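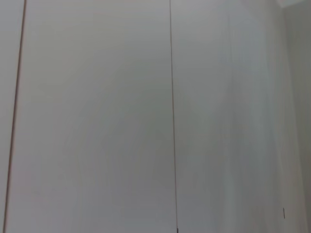
Photo: wrist camera, Saltmont set, 7 Apr 2022

I am now in the second month of collecting demonstrations for Saltmont, and I want to write down what I learned before I forget it. The goal is 300 episodes with soft objects. Today I have 222.

At first I believed that the hard part would be the driving of the arm. My hands learned it in five days. The hard part is to decide which episodes are good. When the wrist camera sees only white panels and two thin seams, a person can say little about where the arm is. The model has the same problem, but it will not complain. I used to cut such moments from the start of each episode. Now I keep them — the policy must also learn what to do when there is almost nothing to look at.

Bags are the opposite case. There is too much to look at, and all of it bends. With the teal one I write a note for every episode: how the strap lies, which side is toward the arm, whether the flap is folded over. My notes are slow to make, and I have changed the format twice already. 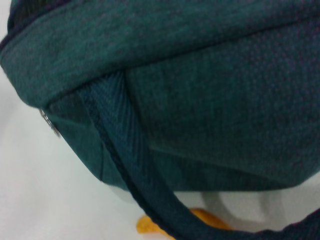

Skotow wrote to me after my last post that notes per episode are a waste, and that I should collect 900 without notes and let the training sort it out. Maybe this is right for boxes and cups. For straps I am not convinced, so I will train on both kinds of data and compare.

Next week I start with the Juletti grip settings, and I still have to rename all the folders from April.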